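Speaker notes: Asking for less water in a small town
July
By the Stumia project office

Slide 1. Start slowly
Good morning, and thank you for the invitation to Irneck. I will speak about one thing only: how we asked people in Bonedton to use less water in the garden. Bonedton has 3,000 homes. We had a small budget and one summer.

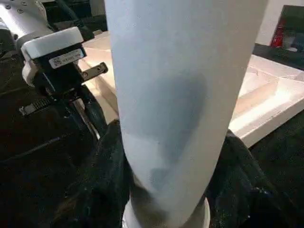

Slide 2. The first letter
We sent a long letter with rules. It was correct, and it was boring. I wrote it myself, so I can say this. Pause here. Then show the second version, with 200 words and one request: water before seven in the morning.

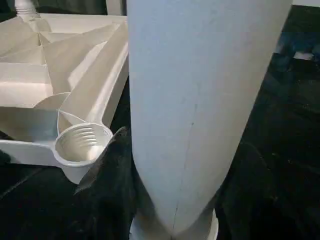

One resident wrote back that she would gladly water early, but she wanted to know if the town would do the same with its own grass. We had no answer ready. Two weeks later the town changed its timers, and we put this news at the top of the next letter.

Slide 3. What people did with it
Read the numbers calmly. We got 400 reply cards. Most people said they had changed the hour, fewer said they had changed the amount.

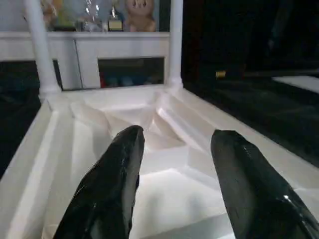 The amount is the difficult part – people do not see a liter. On paper it is only a word. Look for a moment at the white shape on the slide, with its raised borders and the lower part inside, a little like a shallow tray. If I ask this room how much water such a shape would hold, I will hear many different answers. Wait for some guesses.

Slide 4. What we would change
Ask for one thing at a time. Answer every card, also the angry ones. Test the letter on three neighbors before printing.

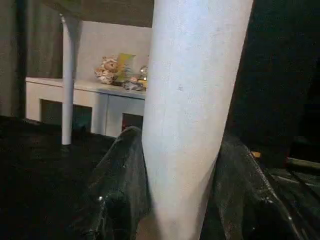 And print the phone number large, because many of our readers are older and they prefer to call. Then take questions.

Related items
Reading your water bill in Irneck
Rain barrels: notes from the Gajewski workshop
Stumia project: earlier talks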